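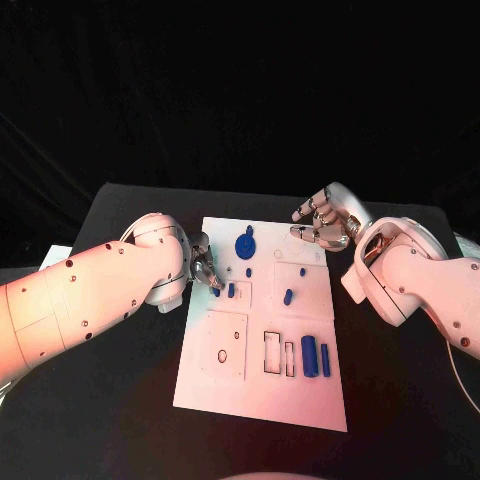 Progress report on the two-arm cell, for Agnes Backlund
Feb 27, 2019

Hi Agnes,

The cell is in much better shape than when I last wrote! Wumpini Odoi and I spent most of this period on the right arm, which had started stopping a little short on long reaches (you may remember me grumbling). We reseated the wrist connector, ran the home routine again and then took both arms through 538 slow moves over the peg board. The logs are clean apart from 30 soft stops, nearly all at the wrist, and Wumpini is still chasing those.

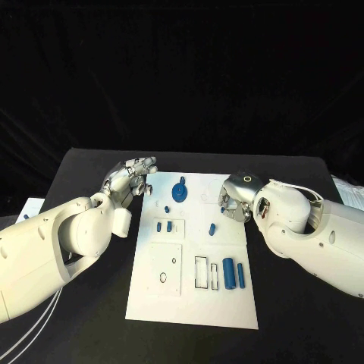
Both hands over the board, with a small blue peg at the fingertips on the right.

The spare wrist cable came from Hermans and cost $1,073, a bit more than I'd quoted you, sorry. It's on the shelf for now and I'd like to leave it there until July if the old one behaves. Greasing is now done by the log in Jamovari instead of by my memory, and we added a finger check at startup: open, pinch, curl, then back to rest. 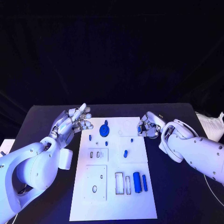
Left and right hands above the board, fingers curled.

Still to do: the hand-eye calibration on the left side drifts after a long day, and I don't have a good answer yet. Fenness has offered to lend us their calibration target, so we'll try that first. If it doesn't help I'll need up to $3,000 for a new mount, and I'd rather warn you now than surprise you later! The Narkham visit can go ahead as planned. Could you send me the parts budget code before then?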